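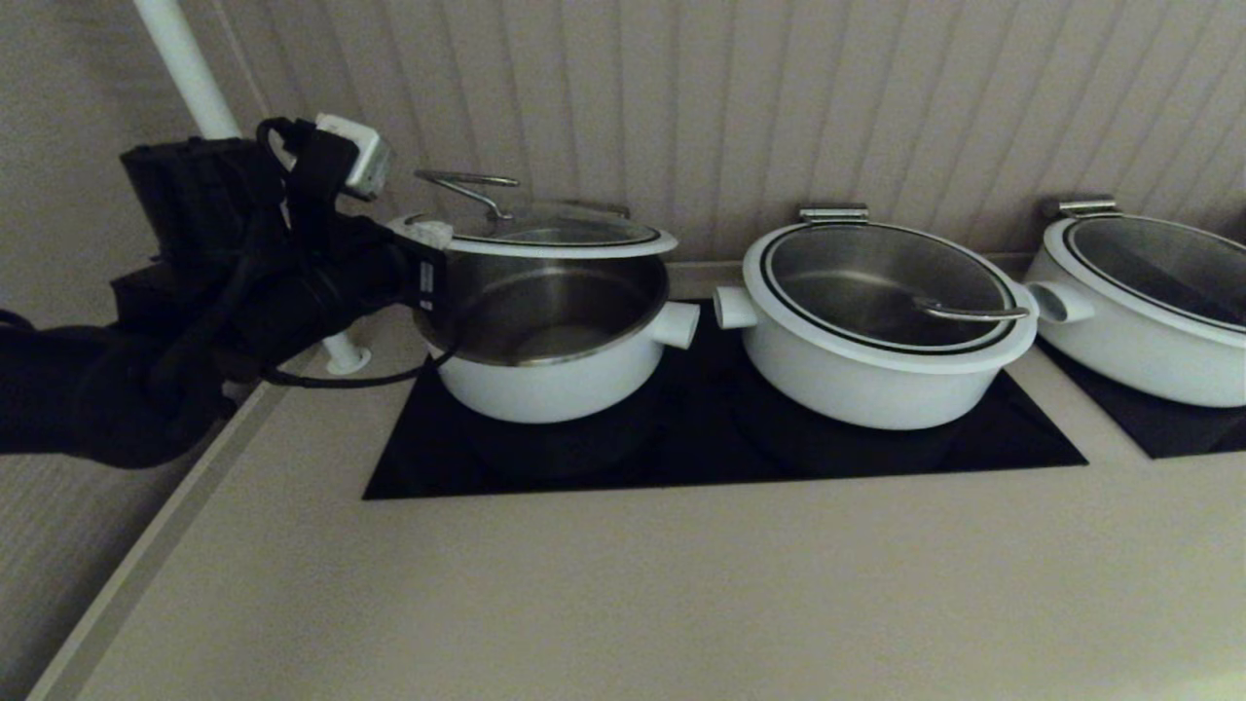
**Figure 3.** Contact with the leftmost of three white pots, seen from the head camera. The lid of this pot is raised and tilted back; the lids of the middle and right pots are closed.

## 4. Data Collection

### 4.1 Task set and station

We collected all demonstrations for the lid and handle tasks at the Dokstead kitchen station. The task set has three parts: opening a lid, closing a lid, and taking hold of a pot at its side. Each task is specified by a short text instruction that names a pot by its position (left, middle, right). We chose position over appearance because the pots at this station share a color and differ mainly in shape, and an instruction such as "the white pot" does not pick out a target. In Figure 3 the middle pot is slightly wider and shallower than the left one, but both have a white exterior, a steel interior and short side handles.

The choice of cookware was deliberate. Clear lids and polished steel are poor subjects for depth sensing, and policies trained on our earlier Tromstead set, which contained only opaque containers, often failed to tell an open pot from a closed one. In the new set, lid state must be read from color images. The cues are small: the angle of the rim, the position of the lid handle, and whether the steel bowl can be seen directly or through glass. A further difficulty is content visible through a closed lid. The ladle in the middle pot in Figure 3 can be seen through the glass, and a model that treats a visible utensil as evidence of an open pot will label this state wrongly.

### 4.2 Episode protocol

An episode starts with the arm in a rest pose and ends when the operator releases the object and presses a foot switch. Operators were told to approach at a steady speed, to avoid pauses near contact, and to finish the motion even if the first grasp was poor. Recoveries were kept. Episodes in which the operator gave up were stored separately and are not used in training, although Section 6.3 uses them to test the success classifier.

Before each episode the operator was shown a start layout on a monitor. The layout fixed the lid state of every pot and the presence or absence of a utensil. Pots were not placed on exact marks. We asked only that each pot stand on the cooktop panel given in the layout, and small shifts between episodes were left uncorrected. This gives some natural spread in position at no cost in setup time.

Each session was limited to 37 episodes, after which the operator changed. The limit was set after a pilot in March, in which late episodes showed shorter approach paths and more contact with neighboring pots. In total we kept 500 episodes for training and held out 111 for evaluation. The held-out episodes come from sessions whose operators do not appear in the training data.

### 4.3 Observations and actions

We record color images from the head camera, joint positions, and the gripper opening. The head view has one clear weakness – the arm covers a large part of it during contact. In Figure 3 the arm takes up most of the left third of the image, and the contact lies against the left side of the pot. The fabric covering on the arm adds to the problem, as its folds change shape with pose and give the visual encoder irrelevant variation. We tested masking the arm out with a rendered silhouette, but the rendered outline did not match the covering well, and the masked model performed worse on the closing task. All results below use unmasked images.

Actions are stored as target joint positions. We did not smooth them. Operator tremor is visible in the raw traces, mostly during the last part of the approach, and the action chunking described in Section 5 removes most of its effect.

### 4.4 Annotation

Tomoyo Yokoyama and Cauã Pimentel labeled lid states at the first and last image of every episode, working independently in the Boltora annotation tool. They disagreed on 2 episodes. In both, the lid was resting slightly off its rim at the end of a closing attempt, and neither label was plainly wrong. We resolved these cases by adding a third state, *ajar*, and relabeling the whole set. The contact interval was marked by one annotator only, from the first image with visible contact to the last image before release. Where the arm hid the contact point, the annotator used the gripper opening signal instead – these intervals carry a flag in the released files.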